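Trenby does not need a loyalty app

The council wants us to download something called Jollon before we can borrow a library book after 6 p.m. We are told it will "bring the community together." I have lived here 21 years and I have yet to meet a neighbor through a login screen. 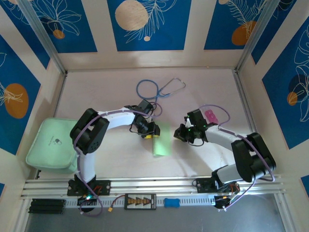
What the numbers say

The March report claims 658 sign-ups. It doesn't say how many of those people ever opened the thing a second time. I asked at the front desk and was told the figure is "not tracked." So we are paying for a service and measuring it by the one number that can only go up.

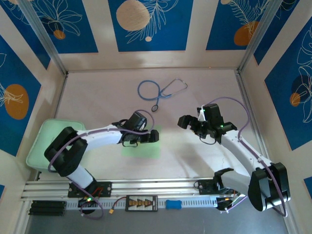 Then there is the question of who gets left out. My mother's phone will not run it. The paper card still works, they say, but only until closing time, and the evening hours were the reason she kept her card at all.
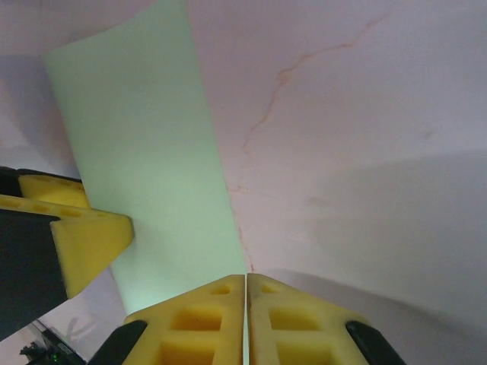 Rebecca Fontana

Supporters point to Grostodholm, where a similar scheme is called a success. By whom? The only source I could find was the town's own newsletter, and it quoted two people, both on the payroll.

Councilor Silvan Gisler says critics are afraid of change.
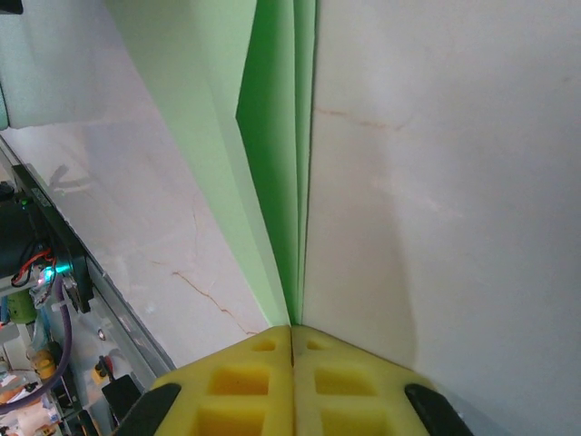 I'm not afraid of it. I would like to see what it costs per visit and when the contract can be ended. If the answers are good, publish them. Until then, leave the evening door open to anyone with a card.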